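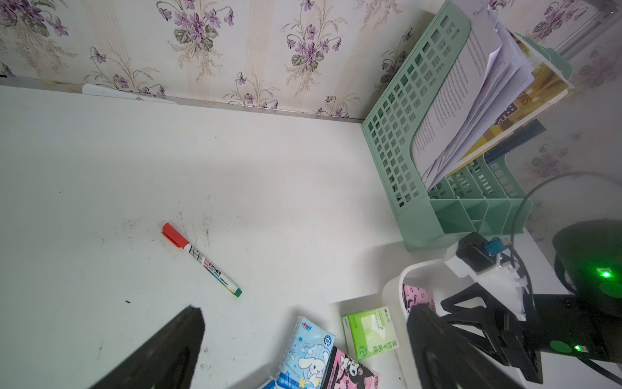 *Ogilvie Writers' Club - Friday group, short pieces*

**The Violet Desk**

My uncle Muthu Venkataraman had papered the wall behind the desk with violets. He told me it was to make the room kinder. I was sixteen, I had failed chemistry, and I did not want a kind room.

"First you tidy," he said. "Then we will speak of marks."

So I began with the papers. They belonged in the green organizer, with its little square holes like a garden fence, and I pushed them in until the top edges curled. The marker I left where it was lying. It had a red cap on one end and green at the other, and I liked its colours against the white desk, which was never quite clean. I rubbed at the grey smudges with my sleeve. They had come before me and they intended to stay.

In those days my uncle bought tissues from Ettore D'Amico, who had a shop on Ornano Street and sold everything by the box of 100. My aunt cried at films, at weddings and at the weather report, so we needed them.

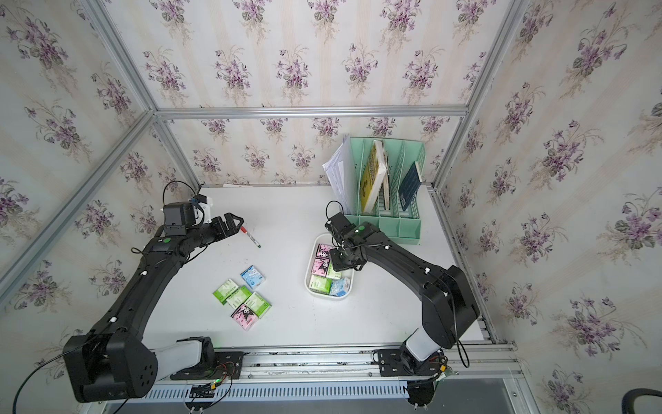
"The tissues go in the tray," said my uncle. "Close together, so they do not fall over like drunk men."

I laid them in one beside another. It was slow work, and I found that my anger did not like slow work. It went away by itself, somewhere between the window and the door, and I was a little sorry to lose it.

When I had finished, he moved one pink pack by the width of a finger. Then he moved it back.

"Good," he said. "What is the symbol for sodium?"

I told him. He asked for potassium and I told him this also, and we continued until my aunt called us for supper - lentils, and the sour bread from the Jorisent bakery.

I passed chemistry in August. My uncle did not mention it. He gave me the marker and asked me to write my name on the organizer, but I could not find a place on it big enough, with so many holes. I wrote it very small on the edge of the desk, and he pretended to be angry until Sunday.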